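3.2 Storage and Handling of Tubes in the Home

The second part of the survey dealt with how people keep creams, ointments and other tube-packed products once the outer carton has been thrown away. Cartons are usually discarded early. In the Plevmont interviews, most respondents said they removed the carton on the day of purchase, and only a small group kept the leaflet. After that point the tube itself is the only source of information about the product, including its directions, warnings and expiration date.

Respondents were asked to show where each product was kept. Bathroom shelves and kitchen drawers were the most common places, followed by bedside tables and bags. Products kept in drawers were more often found lying flat, and those kept on shelves were more often stood on their caps. This matters for reading, as a tube on its side shows only part of its printed surface. Text that wraps toward the back is hidden until the tube is picked up and turned. Several respondents in Plevmont told us they relied on color to find a product and did not read the label at all unless it was new to them.

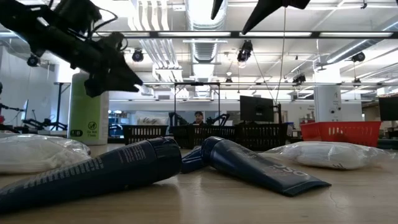
Figure 2. Two dark navy blue tubes lying on their sides on a light wooden tabletop. The tube at left has small white print along its body.

Color became a problem where a household kept two products in similar packaging. Kauppinen (see Section 2) argued that dark packs with small light print are harder to tell apart at arm's length than light packs with dark print, and our interviews give some support to this view. Respondents over retirement age were more likely to report having opened the wrong tube at least once. They tended to blame the light in the room. When asked to read the directions aloud at the kitchen table, many moved closer to a window or put on reading glasses before starting.

We also recorded whether the expiration date could be read. Dates stamped into the crimped end were often lost when the tube was rolled up from the bottom, a habit reported in both study areas and most common in Hemar. Some respondents there had written the opening date on the cap with a marker. Others said they kept a product until it ran out or changed in smell or texture, whatever the date said.

The mailed questionnaire went to 2,000 households and used the same items in a shorter form. Its results follow the interviews closely on storage place and on discarding cartons. They differ on reading habits, with a larger share of mail respondents saying that they always read the label before use. We treat that answer with caution, as it could not be checked against behavior in the home.

The Fadulier label set, described in the next section, was drawn up with these findings in mind. It moves the product name and main warning to a band near the cap, repeated on both faces of the tube.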